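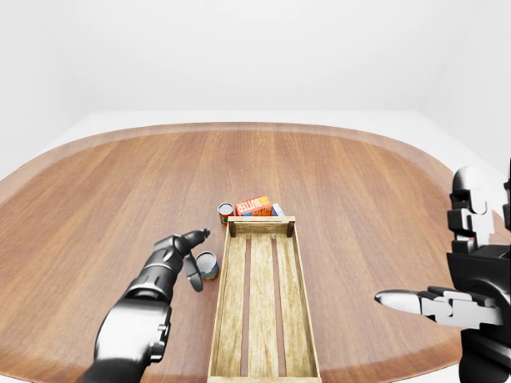
Flestby Hill Walkers — Members' Blog

25 Apr 2022

So I finally did Mukilier! Those of you who have listened to me go on about it all winter can relax now, I've been up it, I've been down it, and my knees have mostly forgiven me.

If you're new to the club, Mukilier is the big one on the far side of the valley, 2,468 feet at the top, and the reason people around here own decent boots. I'd been putting it off ever since I joined. First it was too icy, then I had that cough, then it was mud season, and then I ran out of things to blame and just set the alarm.

I drove over to Metetach the night before and slept badly at the motel by the gas station (thin walls, loud ice machine, very good pancakes). I was on the trail before the parking lot had anyone else in it. I'm normally a late starter, so I felt pretty smug about this for the first half mile, right up until I realized I'd left my hat on the bed.

The lower part is all woods and it's lovely, a soft old logging road with a creek next to it, and you barely notice you're going up. I had heard the trail gets "a little rough" after the second bridge. People in this club need to be more careful with the word little. After the second bridge it's rocks. Big ones, wet ones, ones that look solid and then tip when you put your weight on them. I used my hands a lot more than I expected to, and I said a few things out loud that I was glad only the chickadees heard.
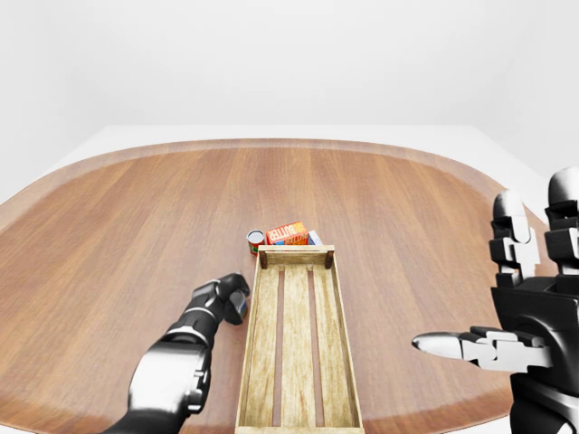 The other thing I got wrong was food. I always pack like I'm feeding a scout troop, and this time I decided to be sensible and bring one sandwich and a bag of almonds. By the time I hit the tree line I would have traded my car for a second sandwich. I kept thinking about those pancakes. Next time I'm bringing two sandwiches and something sweet, and I don't care what it weighs.

Water was fine, I carried two quarts and had some left at the end. It was cool out, though, and I'd want more in summer. The creek is right there if you have a filter.

Above the trees there's a long bare shoulder and then what looks exactly like the summit, and you get all happy and start planning your phone call home, and of course it's a false one. There's another 300 feet of climbing behind it. I sat down on a rock and sulked and ate the last of the almonds. Then a man and his enormous wet dog came down past me, both of them looking thrilled with life, and the dog sat on my foot for a minute, and after that I got up and did the rest.

The top is windy. You can see clear across to Ismail and the lake, and the water tower in Flestby if you know where to look, which made me weirdly emotional. I stayed maybe ten minutes and then my ears hurt (no hat, see earlier), so down I went.
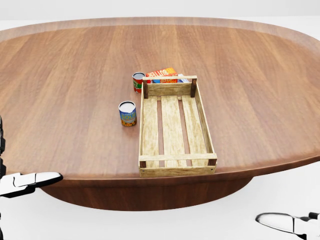
Going down took nearly as long as going up. I borrowed a pair of poles from the club closet, having always thought of them as a bit fussy, and I take it all back. They saved me on the wet rocks at least a couple of times, and by the bridge I was planting them like I'd been born with them. I'm going to buy my own pair so somebody else can have the club ones. They're back on the hook by the door, and I wiped the mud off. One of the straps is fraying, so have a look at it before you head out.

My boots are another story. The left one rubbed from the tree line down and I've got a blister the shape of Ohio. I think the socks were too thin. I've had all kinds of advice on this since I got home — liner socks, tape, soap on the heel, a different way of lacing that I watched a video of and still don't understand. If you have a favorite, leave it in the comments and I'll try it on something shorter first.

A few notes if you're thinking of going soon. The road in from Metetach is fine for a normal car, but there's one deep rut just past the farm stand and you want to keep left. The trail sign at the first fork has fallen over, and you go uphill there. There were still patches of snow in the shady bits near the top, soft enough to kick steps in. And bring a hat!

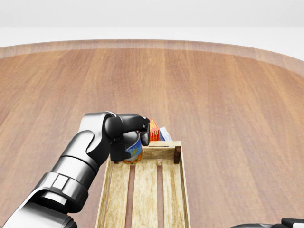
Wide round table with a lighter wood rim

I'd like to do it again in September, when the leaves are starting and the bugs have given up. I'd go with a group this time. Solo was good for me, I think, but I missed having someone to complain to on the rocks, and splitting the motel would help too. If you want to come along, reply under this post and tell me whether you snore. In the meantime I'll be on the flat loop around the lake at Ismail, in thick socks, waiting for my heel to grow back.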